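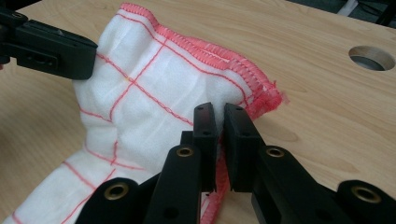
White cloth with red check, on the table

Tea towels gone grey and not drying properly
Posted in Laundry and Linen by Liya Lencho

I have a drawer of white cotton cloths with a thin red check, bought from Zasetti over the last few years. The older ones have gone a dull grey and they push water round the plates without soaking it up. I wash them at 40 with everything else and use softener. The water in Dandley is very hard. Is there a way to bring them back, or should I cut them up for the shed? I don't want to lose the red, so I haven't tried bleach.

3 replies – viewed 246 times

Czesław Grabowska
Stop using the softener on them. It coats the cotton, and that is your drying problem. The grey is mostly limescale and old detergent.

Soak them overnight in a bucket of hot water with two tablespoons of washing soda. Wear gloves. Next day, put them through at 60 on their own, with the normal dose of powder for hard water (look on the side of the box, most people use the soft water amount). Powder, not liquid, as liquid has no bleaching agent in it. Then run them again with no detergent at all. If you see suds in the door on that second run, there was still product in the cloth, so do it once more.

Woven red checks normally stand 60 without trouble. If yours are printed, test one first. Wet a corner, press it with white kitchen paper and see if any pink comes off.

Don't fill the drum. Mine get 5 to a load when they are bad.

gondal_gate
vinegar in the rinse drawer. been doing it for years

Etia
I'd go easy on the vinegar, my machine's handbook says not to because of the seals. Citric acid is in the same handbook for descaling, but only with the drum empty.

The soda soak worked on mine, though one with gravy on it never came right. I also iron them less now. Line dried and folded is fine for a tea towel.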